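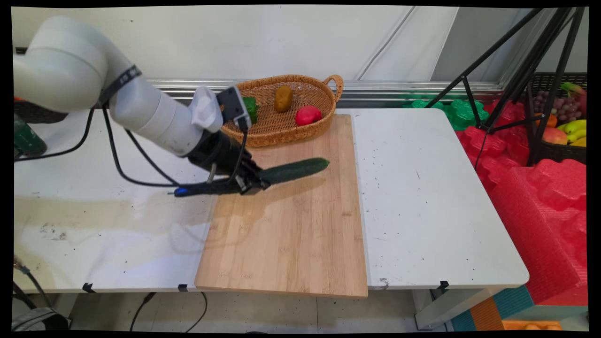

Do you need to wash a cucumber if you're going to peel it? Most food safety advice says to rinse it anyway, since the knife or peeler can carry whatever is on the skin into the flesh.

Blog > Kitchen > Vegetables out of the fridge

Sat 14 August

I've been told to stop keeping my vegetables in the fridge. The telling came from a newsletter, then a cousin, then a woman at the Jodcombe market who sells baskets and so might have had an interest in the outcome. The idea is that you put everything in a nice woven basket on the bench next to the chopping board, where you can see it, and then you cook more, waste less and feel better about your life. I was fairly sure I'd only buy a basket.

I did buy a basket. Then I gave it most of July, because I don't think you can complain about a thing properly until you've put up with it for a few weeks.

Start with the potatoes, which should never have been part of it. A potato wants to be somewhere dark. Leave it on a bench under a window and it goes green, and you cut the green bits off or throw the lot out. Every photo of one of these baskets has a potato in it, I suppose for the colour. Mine went back in the cupboard under the sink inside the first week, in the same paper bag they'd been in for years.

Tomatoes I'll concede. They do taste better off the bench, and I'd been putting them in the fridge for no better reason than that my mother did. If they're very ripe I still chill them, and take them out an hour before lunch if I remember. I don't always remember.

Capsicums were a draw. A green one sat out for several days and was fine, a bit soft near the stalk. In the crisper it would have lasted longer. If you buy one and eat it that night then it doesn't matter where it lives, and I wonder how many of the basket people are simply shopping more often than I am.

Cucumber is the one people argue about. The line you hear is that it hates the cold and goes slimy in the fridge, so it belongs out with the tomatoes. Except tomatoes give off ethylene, which yellows a cucumber, so apparently it belongs out but somewhere else, and by now we're up to two baskets. I tried it both ways. The one on the bench was bendy by the fourth day. The one in the fridge door, wrapped in a tea towel, was still good to slice after six. Kenneth Dimaculangan, who comments on here more than anyone (hello Kenneth), says his fridge at Brorkside runs too cold and he gets the slime every time. Fair enough. Mine must run warm.

As for seeing the vegetables and being inspired by them – no. I saw them every day and made toast. What did help was leaving the board out. I used to keep it in the slot beside the oven, behind the baking trays, and getting it out made enough noise that I'd talk myself into eating something from a packet. Now it stays on the bench. It's bamboo, with a stripy grain, and I was sceptical about that too, because bamboo gets sold as if it cleans itself. It doesn't. It wants a scrub and a proper dry standing on its edge, and a bit of oil when it starts looking chalky. It's also harder on knives than my old one was. I've had to sharpen twice since I got it.

Baskets hold crumbs, by the way. Onion skin gets down into the weave and stays there. I've been turning mine upside down over the sink and hitting it, with mixed results. Lining it with a cloth works but then you have a cloth to wash.

Where I've ended up: tomatoes in the basket, usually a lemon or two, garlic if there's any. Capsicum if it's for tonight. Potatoes in the dark, cucumber in the fridge door. The basket looks half empty most of the time and I've had one remark about it already.

Next I want to try the jar of water thing for celery, which I don't believe either.

Filed under: Kitchen grumbles, Vegetables, Things I was told to try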